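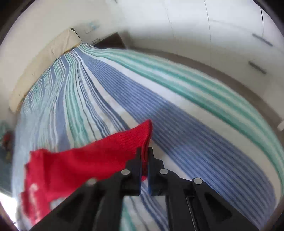

A hand-held gripper lifts a corner of red cloth at the Hitico open day.

Folding laundry, it seems, is hard. Visitors to the Hitico open day in Willevden got to find out for themselves in July, when the robotics firm let anyone who asked have a go with its hand-held grippers.

Doors opened at 10 a.m. and the line was out to the parking lot by lunch. Final headcount 491, up from 318 last year. Short talk first, then straight to the cloth.

"People squeeze too early," said Erzsébet Deák, who ran the afternoon demos. "Get the tips right down on the fabric, then close. Kids are better at it then the adults."

Hitico has logged almost 2184 cloth pickups with the tool since spring, according to project lead Kayode Ogundipe. Shirts and towels mostly. Fitted sheets come next, and he did not sound thrilled about it.

Remedios Lagman drove over from Plinanska with her two sons. Both want to go back. "The younger one did the same towel five times," she said. "He won't fold one at home."

Not everyone got a turn. Sessions were capped at 30 people and the last one filled up before 3 p.m. Roland Fairclough, who handles vists for the company, said a second date is being looked at, probly at the Benmoussa building where there is more room. Sign-up at the front desk, no charge.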